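3.2 Where people put their phones at dinner

I should say up front that I didn't set out to study phones. The Bastmont project was meant to be about how families divide up talk at the evening meal – who tells the stories, who gets interrupted, who ends up asking everybody else about their day. But when I sat down with the first batch of interviews, phones were all over them. People brought them up before I did. One mother in the Stemen group spent most of our hour together on the question of whether a phone on the table is "at dinner" or not, and I went home and rewrote my interview guide that same night.

So this section is about placement. We interviewed people from 50 households, and each household kept a mealtime diary for 3 weeks. I did the Stemen interviews myself and Clem Hapeta did the ones in Bastmont. We compared notes a lot, mostly by arguing over coffee, and the categories below came out of those arguments.

The first thing we heard over and over was that a phone in a pocket and a phone on the table mean very different things, even if neither one gets touched. A pocket phone was described as "off duty." A table phone was "waiting." Several parents told us they could feel a teenager's attention leaning toward a phone that was just sitting there by the salad bowl. The teenagers, when we got them alone, said exactly the same thing about their parents (and with a lot more energy!).

The second thing was the flip. Most of the people who kept a phone on the table said they turned it over, screen to the table, and they talked about this as a kind of manners. McAlister's older work on table etiquette treats small moves like this as "tokens of attention," and I think that fits really well. You give up the screen but you keep the phone. One father told me he flips his phone the way his own dad used to fold the newspaper, and I've thought about that line more than almost anything else in the transcripts.

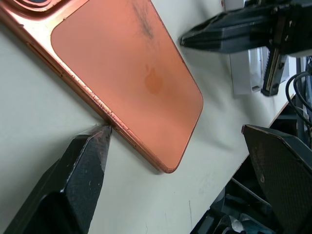
Figure 4. A phone lying face down on a white tabletop, the placement our participants called "flipped."

What does the flip get you, though? Here Clem and I didn't agree, and we still don't. Clem reads it as a real concession, a way of telling the table that the talk comes first. I'm less generous. In the diaries, people who flipped their phones still wrote down buzzes, still guessed at who was calling, and still reported losing the thread of a story. One girl wrote, "Dad's phone was upside down but Dad was still in it." I don't have a better way to put it than she did.

There's also the question of who the flip is for. Adults living alone or with one roommate told us they did it too, some of them while eating by themselves. Rawiri Fairweather, who read an early draft of this section, suggested that for these people the gesture is aimed inward, closer to closing a door than to being polite. I liked that a lot and went back through the solo diaries with it in mind. It holds up in some of them. In others people just seemed worried about getting sauce on the screen, and I'd hate to build a theory on top of sauce.

Finally, a few households banned phones from the table completely, usually with a basket or a shelf in another room. We had expected these homes to report more talk. What they reported was more arguing about the ban, at least in the first week of the diaries – after that the entries get shorter and calmer, and phones mostly drop out of them. Whether the talk got any better is a separate matter, and I come back to it in Section 3.3 with the interruption data.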